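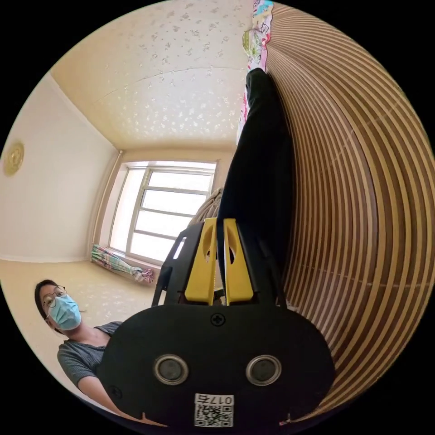
Irnthorpe clothing room opens its rails again for spring

The clothing room on the upper floor of the old Bonsu building in Irnthorpe has opened again after a long winter of sorting, and if you have been meaning to drop by for a school cardigan or a good dark pair of pants for an interview, now is a very nice time to do it. The doors open at ten in the morning and stay open until two, and the kettle is generally on from the start.

The room has been part of the Kakomham neighborhood project for 14 years, and plenty of people in town will remember it as a single rail on the landing (and a rather wobbly one at that!). These days it takes in clothes from all over Irnthorpe and the villages on the river side, and over the winter the helpers went through everything they had, piece by piece. By the time they were done they had logged 1,213 items fit to go out, with another 78 set aside for mending. Most of the mending is zippers and hems, along with a few winter coats that have lost their linings and will need a patient person with a strong needle.

Something long and black, a garment or perhaps a strap, runs up to a bright print in pink, green, blue and white, against the striped light and dark wood that regular visitors know so well, and it makes for a cheerful corner under that cream ceiling with its faint little pattern. Bello Oyewole, who runs the room, is fond of the stripes and has turned down more than one kind offer to paint over them.

"People come up the stairs a bit shy, and then they find something with a pattern on it and hold it up and laugh, and after that they stay for an hour," Oyewole said. "I would like more prints, if I am allowed to ask. We get a great deal of black and navy, which I am grateful for, and it all goes, but the patterned things go first."

The winter sort was a bigger job than anyone had planned for. It began in the week after New Year with the children's clothes, which are kept by age, and moved on to the grown-up sizes once those were back in their places. Anything with a stain that would not lift went to the rag bag, and anything that only wanted a wash was taken home by whoever had space on the line. Long items were the most trouble, as they always are, and belts and scarves that had slipped from their hangers over the years kept turning up in odd places, including one very handsome scarf that had been sitting in the sleeve of a raincoat for goodness knows how long.

A grant of $2,000 from the Somow fund paid for sturdier hangers and two new rails, and there was enough left over for a full-length mirror, something visitors have been asking for ever since the last one cracked. The mirror should be up by the end of April. Until then there is a smaller one by the door that does perfectly well for hats and collars, and the helpers are always glad to give an opinion on the rest.

Nothing in the room has a price on it. Visitors can take up to a bagful at a time and do not need a letter or a referral, and there is no form to fill in. If you are looking for something particular, such as a uniform skirt in an awkward size or a suit for a funeral, it is worth calling ahead or leaving a note in the box downstairs so that somebody can look through the mending pile as well as the rails.

Donations are welcome whenever the room is open. Clean clothes on hangers are a great help, though a folded bag is fine too, and please do check the pockets before you bring them in. The room is short of boys' pants, larger women's tops and light jackets for the warmer weather, and it has all the baby blankets it can hold for the present. Shoes can be taken if they are tied together in pairs.

Anyone handy with a sewing machine who could take a few pieces from the mending pile is asked to speak to Oyewole at the room. Thread and spare buttons are provided, and there is no hurry at all in bringing things back, except for the school skirts, which are wanted before the end of the term.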